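Moved from packing to "robot operator" at work. What happens to the rest of the crew?

Posted by Tobiloba Etim, Sun 1 June

I work at Smits, in the building on the Wornusbridge side, and since January part of my shift is spent at the arm table instead of on the packing line.
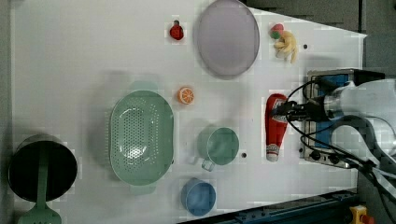 Nandini Rajan commented that the first thing to find out is whether the new duties are in writing, and that everything else can wait until that is settled. She asked what my job title is now. It is still "packer, grade 2." Nothing on my pay slip has changed.

Some background. There are 31 of us on days. Management says the arms will take over sorting mixed returns, and that part of the work is hard on the wrists, so I am not against it. Four of us were picked to learn the arms. We reset the table between runs, log the drops and bad grips, and stop the arm when it needs stopping. The training was two afternoons. The others on the line were told their jobs are "not affected at this time."

What I want to know:

Can they keep me on packer pay while I do this for half my shift?

Is there a usual way to handle the line rate? We are four people short on the line whenever we are at the tables, but the target is still 400 an hour.

Some of my coworkers have stopped talking to me about it. Has anyone dealt with that?

Elvia Tovar
Helpful to 18 people

I went through this at Candmont when they brought arms into kitting, so I can tell you how it went there. Your state and your contract may be different.

On pay: look for a clause about temporary assignment or working out of classification. Ours said that after a certain number of hours in a higher job you get the higher rate. The trouble was that there was no higher job on paper. The company had not written one. We kept a log for each shift with start time, stop time and what we did, and by the time we sat down with HR we had 174 hours between two people. That log did more for us than any argument. Start yours today, on paper, and keep it at home. If you can rebuild the earlier weeks from the schedule, do that too, but mark those entries as rebuilt.

On the line rate: ask your supervisor by email whether the target was set for the full crew or the short one. Keep it to one sentence. Ours had been set before the arms came in and had simply never been looked at again. It took a couple of weeks but they lowered it for the shifts when people were pulled off. Before that, two people got written up for missing a number they could not have reached. Those write-ups were taken back later, but they had to ask.

"Not affected at this time" is what we were told as well. Nobody was laid off at our site. What happened is that people who left were not replaced, and overtime dried up. For some families the overtime was the bigger loss. I would ask about both directly.

I don't have a great answer about your coworkers. I told mine what I knew when I knew it, including the pay part. It helped that we asked for the training to rotate so it wasn't always the same people.

Raghavendra Arumugam
Helpful to 2 people

Take the training and put it on your resume. Packing jobs are going away whatever you do, and the people who can run the machines will be the last ones there. I wouldn't make noise about pay in the first year.

Revathi Fernandes

I don't agree with waiting a year. In a lot of contracts there is a short deadline for filing a grievance, and it can run from the day you first knew about the change. Check that before anything else. If you have no union, your state labor department has a phone line and the call is free.

One more thing on safety. Two afternoons is not much. Ask who is allowed to clear a fault and who is allowed to reach onto the table while the arm has power, and get the answer in writing. When Dernimeck put arms in at my old plant, the operators were doing resets that were supposed to be a technician's job, and it only came up after a near miss.

Tobiloba Etim

Thanks. I found the clause, it is on the page about temporary assignments and the limit is ten working days. I started the log last night and I have emailed my supervisor about the rate. No reply yet.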